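Collecting our own grasp examples vs. using a public set – is it worth it?
Forum: Learning and Data
Started by binpicker_ro

binpicker_ro
We're a small shop and management has decided we should gather our own grasp attempts for the picking model. The target is 2,000 tries before anyone trains anything. I was against it in April and I'm still against it. After 56 hours of arm time we have 451 attempts we'd be willing to keep. The rest went out because the logging dropped or the grasp label was wrong.

tallow_and_tin
What's the alternative? Public sets are somebody else's arm, somebody else's gripper and somebody else's bin. We started from one at Lalano and the thing was hopeless with anything flat.

binpicker_ro
Hopeless compared to what, though? Did you ever run the same objects with a model trained on your own data? Everybody says "own data is better" and I have yet to see a side by side.

tallow_and_tin
No, we ran out of budget. Fair point, but I know what I saw.

kd_merel
Post your setup. Half the time the trouble is the objects. People fill the bin with boxes and then wonder why it can't do a spoon.

binpicker_ro
Not boxes, we mix them. Dustpan, garden fork, a stapler sort of thing, plus some flat stuff. KUKA arm, one bin, clamped so it doesn't walk across the table.

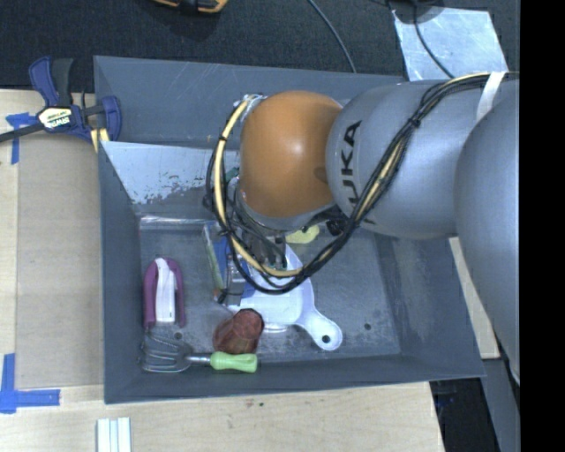

Wim Hermans
I'd worry less about the total and more about who decides what counts as a success. At De Haan we had 4 people labeling and they didn't agree on a grasp that slips and then holds. Training on that is training on an argument.

binpicker_ro
We label from finger width after the lift. No people involved.

Wim Hermans
Then how do you label thin objects? Finger width tells you next to nothing on a piece of card.

binpicker_ro
Badly. That's a good part of what got thrown out.

sedge77
So you're throwing out the hard cases and keeping the easy ones, and then you'll report a nice number on what's left. Sedateo did the same in their demo and I didn't buy it there either.

binpicker_ro
I didn't say I was proud of it. I said it was a waste of arm time – you're making my case for me.

sedge77
No, I'm saying fix the label. Put a scale under the bin and weigh it before and after. Keep collecting.

kd_merel
Seconding the scale. We use the Fuvik logger with ours and the timestamps line up well enough. It won't help if two things come up together, so look through those by hand.

tallow_and_tin
Or hold back 50 or so tries, flat things included, and test both models on them. Then you'd have your side by side.

binpicker_ro
I'll ask about a scale. Still not convinced we need all 2,000.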